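Plomudport Play Kitchen Library
Progress report to Frota, second period
2018-11-25

Quick version first, as the full accounts go in separately. We're on track for most of it, behind on two things, and there's one decision we need from you before January.

Where we are

The play kitchen sets are the bulk of this grant so that's the bulk of this report. Target was 13 sets packed and ready to lend. We have 11 complete. The other two are short on pots, reordered from Binex, still waiting. They've given us a delivery week twice now and missed it both times. Not a disaster, the sets could go out without, but a play kitchen with no pot is a bit sad and the preschools did ask for pots specifically in the first survey.

Each set goes out with plates, bowls, at least one pot, pretend food (fruit mostly) and a squeeze bottle. We dropped the cutlery after the trial loans. Forks went missing from every single set and chasing them took more time than anything else we did that month. If a preschool wants cutlery they can use their own.

Plates: we went with the oval ones in the end. They cost a little more than round but they stack flatter in the box and the kids treat them as serving dishes, which gets them passing food to each other. Softer colors too, the greens and pinks, after staff at two sites told us the bright primary ones all looked the same on a crowded shelf. The bowls are the old stock and still fine.

Fruit: the cut-in-half pieces are the most popular thing we lend, by a long way. Also the hardest to keep in pairs. We are putting a spare half or two in the cupboard whenever a set comes back mismatched and so far that's covered us.

Loans so far

60 loans since the start of the grant. That is up on where we said we'd be. Nine of the borrowing sites are new to us, mostly home daycares, which was the group you asked us to reach and which we'd had trouble with in the first period. What changed was the pickup hours. We opened one evening a week and they started coming. Should of done it sooner.

Returns are mostly on time. A couple of sites keep sets over by a week and we've let it go while there was no waiting list. There is a waiting list now so we've started sending a reminder three days ahead.

The room

Moved in at last. The new room at Ornamden is smaller than what we had but it's dry, it has proper shelving, and the floor is carpet so dropped things don't chip. White tables. We lay a returned set out on a table before it gets checked, washed and boxed. Takes a while the first time, gets faster.

Still to do in there: labels on the shelves, a second drying rack, somewhere sensible for the packing paper (currently it ends up all over the tables in amongst the bowls). Lighting is ok. Heating was off for the first part of the month, landlord has fixed it.

Checking and cleaning

You asked last time for more detail on hygiene so here goes. Everything hard goes through warm soapy water and then gets wiped with the sanitizer. Squeeze bottles are opened, rinsed and left with the caps off overnight. If the label is peeling we take the whole bottle out of the set, kids pick at them and the bits end up in mouths. Small pieces are checked against the choke tube. Anything that fits goes in the bin, no exceptions, even if it came with the set. We lost a few of the smaller vegetables that way and replaced them with larger ones out of the contingency line.

Check sheets are kept in a binder by the door, one per set. Happy to scan them for you if useful.

What's behind

1. The pots, see above. If Binex can't give a firm date we will buy elsewhere and ask for the deposit back.
2. Picture cards. These are the cards that go in the lid of each box showing what should be in it. Four sets have them. Rest are waiting on us to finish sorting the colors so each card matches the set it's in. Slower than planned becuase returned pieces get swapped between boxes and then the card is wrong. We want to fix the contents first and then do the cards in one go.

Money

Spend is a little under for the period, nearly all of it the unpaid pot order. Room costs came in as quoted. Transport is over, three van trips for the move when we'd budgeted one, and we have covered that from our own funds so it is not being claimed here. No other changes between budget lines.

Feedback

Short version of the comment slips. Preschools like that the sets come clean and complete. They want more pretend food and fewer plates. One asked for a second pot per set, see above re pots. One said the box is too heavy to carry up stairs, and she's right, we are looking at splitting each set into two smaller boxes. A parent wrote a whole page about her son serving lunch to the dog every night for two weeks. Copy attached with the slips.

Decision needed

Can we move the unspent part of the training line over to boxes? We ran the staff session for free in the end and won't need the rest. Smaller boxes with handles would sort the weight problem and let home daycares take half a set at a time. We'd need a yes or no before the January order goes in, email is fine.

Next period

Finish the last two sets. Cards in every lid. Shelf labels. Second evening opening if we can staff it. Start a short list of worn pieces to replace, the older bowls first.

Accounts, comment slips and loan log to follow seperately by the end of the week.

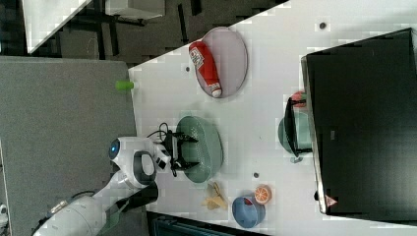 Play kitchen pieces on a table: oval plates, squeeze bottle, light-blue bowl, half fruit, pot.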